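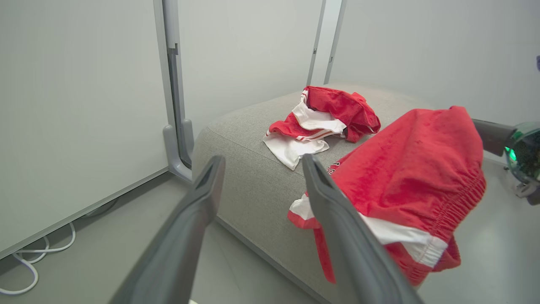 Garment Construction I
Handout 4: Elastic casings and waistband finishes
Instructor: Ea Bjarnason
Revised 31 Aug 2026

Read before the lab session. Bring the fabric piece from Handout 3, pressed, with the side seams already finished.

4.1 Terms

Casing: a tunnel of fabric that holds elastic or a drawstring. It may be cut in one with the garment (fold-down casing) or cut as a separate strip (applied casing).

Direct application: elastic stitched straight to the fabric while stretched. The stitching holds the gathers in place.

Recovery: the degree to which elastic returns to its starting length after stretching. Poor recovery shows up as a waistband that grows during wear.

Fullness ratio: flat length of the fabric edge divided by relaxed length of the elastic. In this course the ratio is always worked out before cutting.

4.2 Elastic types

Braided elastic narrows when stretched and loses some recovery when a needle pierces it. Use it in casings only.

Knitted elastic keeps its width and is softer. It may be used in casings or stitched directly. It curls under heavy fabric.

Woven elastic is firm, keeps its width and resists rolling. It is the usual choice for bottom-weight fabric and is too stiff for voile or lawn.

The supply cabinet holds Riis knitted and Comow woven, both on open rolls. Do not mix them within one sample. If the label has come off a roll, stretch a short length and watch the width.

4.3 Worked calculation

All lengths are in millimeters.

Flat edge of one panel: 285
Seam allowance, each side: 8
Relaxed elastic for that panel: 198

The allowances are included in the flat edge and must come off first.

285 - (2 x 8) = 269
269 / 198 = 1.36

A ratio of 1.36 gives moderate gathering and is suitable for plain cotton. Above 1.6, a medium-weight fabric starts to stack inside the casing and the elastic twists. Below 1.2, the finished waist may not stretch far enough to pass over the hip. Check the hip measurement against the flat edge as well as against the elastic. The fabric edge sets the upper limit, whatever the elastic can do.

Elastic overlap at the join is added after the ratio is found. Leave it out of the 198.

4.4 Fold-down casing, order of work

Finish the raw edge, or press under 8 mm.
Fold to the inside. Casing depth equals elastic width plus 3 mm ease. Press.
Edgestitch the lower fold, leaving an opening at center back.
Thread the elastic with a bodkin. Pin the free end outside the opening.
Check for twists by running the whole length between finger and thumb.
Overlap the ends and stitch a box with an X.
Close the opening with the elastic stretched flat.
Spread the gathers and stitch in the ditch at each side seam.

The last step is often skipped. Without it the elastic rolls in the wash and the fullness moves to the back.

4.5 Direct application, order of work

Join the elastic into a ring. Butt the ends over a scrap of twill tape to reduce bulk.
Quarter both the ring and the garment edge. Mark with chalk.
Match marks and pin.
Stitch with a zigzag, stretching between pins. Hold behind the foot as well as in front of it.
Turn once to the inside and stitch again from the right side.

Do not pull the elastic through the machine. This bends needles and produces uneven stitch length. Lower the presser foot pressure one step on the Vilunau machines. The older Drakness machines have no pressure dial and need a slower speed.

4.6 Common faults

Wavy edge after stitching: elastic not stretched evenly between quarter marks.
Tight spot at one seam: seam allowances not graded before folding.
Popped stitches: straight stitch used where a zigzag was needed.
Casing twists on one side: too much ease in the casing depth.

4.7 Lab work

Make one sample of each method on the same fabric. Label both with elastic type, ratio and stitch length. Wash once, dry flat, and measure the relaxed waist again. Record the change as a percentage of the original.

Samples are due at the first session in September. Unlabeled samples are returned ungraded. Pattern sheet 678 is needed for Handout 5.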